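Training Kitchen Fit-Out: Progress Report to the Skornora Fund

Prepared by Nantana Jaidee, Project Lead
Submitted Wed 8 April

1. Purpose of this report

This report covers the second stage of the Training Kitchen project at the Miyazaki building. It sets out the work completed on the counter and cabinet area, the changes made to the original layout, and the items that remain open. The equipment budget is reported separately by Gifty Fiadzo and is not repeated in these pages.

The first stage ended with the delivery of the cabinets and the preparation of the floor. At that point the Fund asked for a clearer account of the surfaces to be used and of how users would find and reach the controls. Both points are addressed below.
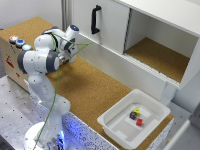
The controls have been brought together in one position, as agreed at the last review. Under the first layout they were spread between the wall and the underside of the counter, and several users had difficulty finding them. The three round push buttons now sit in a diagonal row near the front edge of the cork-topped box, in light grey housings, and each shows a different color. Users who took part in the first sessions told us that they prefer to have the buttons in one row. We do not plan further changes to their position in this funding period.

2. Work surfaces

The main countertop has a brown cork surface. The supplier, Hullier, offered two other finishes, and samples of all of them were kept in daily use for 10 days before a decision was made. Cork was chosen for its quiet surface and for its comfort during longer tasks. It does need more careful cleaning than the alternatives, and a short cleaning guide has been written for staff.

The speckled white strip along the near edge of the countertop was retained from the earlier design. Staff asked for a clear line between the counter and the area in front of it, and the black pattern on white provides one.

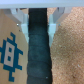 The guide asks staff to wipe the cork at the end of each session and to report any lifting at the edges on the same day. Two reports have been received so far. Both concerned the rear edge, and both were repaired by Hullier under the supply agreement at no cost to the project.

3. Cabinet and storage

The white cabinet above the countertop has been fixed in its final position. Its door has a black handle, selected after the original fitting was found to be hard to see against the white finish. The cabinet supplier, Vendari, has confirmed that the same handle can be supplied for the second set of units.

Storage remains the weakest part of the layout. The present plan provides for 24 small items to be kept within reach of the counter, and staff have asked for more. A revised shelf plan is being drawn up and will be sent to the Fund for comment before any order is placed.

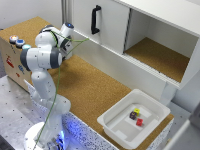 Any extra shelving would be paid for from the existing storage line. No transfer between budget lines is requested.

4. Sessions and feedback

The area was used for 13 sessions during the reporting period. Written comments were collected after each one. Most dealt with the height of the counter, which was considered suitable, and with the lighting toward the rear, which was considered weak. A quotation for additional lighting has been requested.

5. Open items

Revised shelf plan: in preparation.
Lighting quotation: awaited.
Second set of cabinet handles: to be ordered from Vendari once the shelf plan is approved.
Final report to the Fund: due in August.

Questions on the layout may be addressed to Nantana Jaidee, and questions on expenditure to Gifty Fiadzo.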